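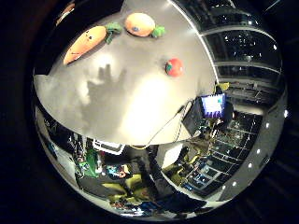 Hallo Liste,

ich hänge mich mal an die Frage mit dem Gutschein dran, weil ich mit Nultar seit dem Herbst eine Brieffreundschaft pflege, die ich mir nicht ausgesucht habe. Bestellt hatte ich einen Küchentisch und zwei Bänke, Anzahlung 663 Euro, Lieferung »in Kürze«. Als Trostpflaster durfte ich mir etwas aus der Spielwarenecke aussuchen. Eine Möhre, eine Orange und eine Tomate aus Plüsch liegen auf einer hellgrauen Tischplatte schon recht dekorativ, nur hätte ich den Tisch gern von Nultar gehabt.

Jetzt zum Verfahren, soweit ich es verstanden habe. Der vorläufige Insolvenzverwalter hat mir geschrieben, dass Anzahlungen ohne ausgelieferte Ware normale Insolvenzforderungen sind. Anmelden kann man sie erst, wenn das Verfahren eröffnet ist, gerechnet wird damit im Februar. Wer jetzt schon Formulare hinschickt, bekommt sie zurück. Ich weiß das, meine sind zurück.

> Plosex verkauft ja die Restbestände aus dem Lager Plundska
> weiter ab. Heißt das, meine Gutscheinkarte (166 Euro) gilt da
> noch? Die Dame an der Hotline meinte ja, die in der Filiale
> meinte nein. Und hat schon jemand über Penry etwas
> zurückbekommen? Ich habe da in Raten gezahlt.

Nach meinem Stand nein. Plosex hat die Ware gekauft, die Schulden hat man freundlicherweise dagelassen. Die Hotline gehört noch zu Nultar, die Filiale schon zu Plosex, das erklärt die zwei Antworten. Die Karte also aufheben, Vorder- und Rückseite kopieren und später zusammen mit dem Kaufbeleg anmelden. Große Hoffnungen würde ich an die Quote nicht knüpfen, bei meiner letzten Pleite dieser Art kamen 10 Prozent heraus, und das nach nicht ganz kurzer Zeit.

Bei Penry sieht es besser aus. Dort habe ich die letzte Rate von 116 Euro als »Ware nicht erhalten« gemeldet, und sie wurde erst einmal ausgesetzt. Im Kundenkonto heißt der Punkt »Problem melden« und steckt unter »Meine Einkäufe« - nicht unter »Hilfe«, dort wohnt nur der Chatbot. Die Auftragsbestätigung wollten sie als PDF, einen Screenshot haben sie abgelehnt.

Hat jemand von euch einen Tisch, der laut Nultar schon »kommissioniert« war? Bei mir steht das seit Wochen im Status, und ich wüsste gern, ob es irgendeinen Unterschied macht. Der Verwalter hat auf die Frage mit demselben Rundschreiben geantwortet wie auf die vorige.

Grüße aus der Küche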